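The Green Cloth Diaries: wiping down, clearing off, carrying on
By Habibur Majumder | March
14 comments | 37 shares

I promised a few of you I'd write up my desk-and-bag cleaning routine after the last issue, and then I got a pile of mail asking when it was coming, so okay, okay, I'm doing it! Our newsletter goes out to 2,366 people now, and I'm pretty sure half of you own a backpack that hasn't been wiped since you bought it. (Mine was one of those until January.)

Let's start with the cloth. I'm a microfiber person and I will not be talked out of it. Paper towels leave fuzz on everything, and old T-shirts just push the dust from one end of the table to the other. I like a really loud color, too, because a gray cloth on a gray bag disappears and then you zip it up inside and find it in June. Ask me how I know.

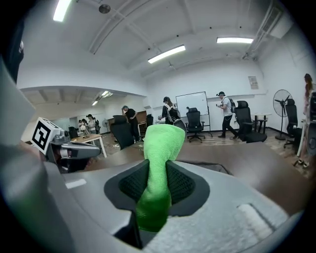

Bright green microfiber, the only color I buy now.

For a big wooden table I fold the cloth in half, then in half again, and go with the grain in long passes. Flip to a clean side when the one you're using looks sad. I used to spray the table directly, but the Wela spray I had left little spots on the finish, so now I spray the cloth, two squirts, and that does a whole table. If there's a vase or a bunch of fake flowers in the way, pick it up! Don't clean around it. You'll get a ring, I promise.

Bags are next, and they're the part I enjoy. Lay the backpack flat, empty the pockets (all of them, even the skinny one), and do the front panel first, then down along the zipper, then the straps.
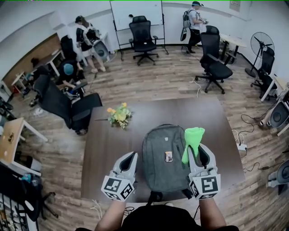 HOME & DESK

Go easy around patches and badges, where a damp cloth can lift an edge. I use a dry corner there and just dab. Straps get the grubbiest and everyone skips them, so give them a good pinch-and-pull through the folded cloth, top to bottom. My old Skadell bag came up a whole shade lighter, which was a little embarrassing.

Faux flowers count as dusting too, by the way. Dry cloth only, one bloom at a time, and the leaves last. Yellow ones show dust like crazy. I like having a bunch lying out on a long brown table; it cheers up a plain white room for next to no effort.

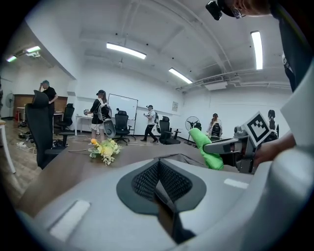
Last updated: March, 4:40 p.m.

Wash your cloths on their own, no fabric softener, and hang them up to dry. Next time I'm trying the Prarno brush on chair mesh, so send me your tips if you've got any.

Recent items
Van Wijk shelf liners, six months in
Which drawer do the chargers go in?
Reader mail: zippers that stick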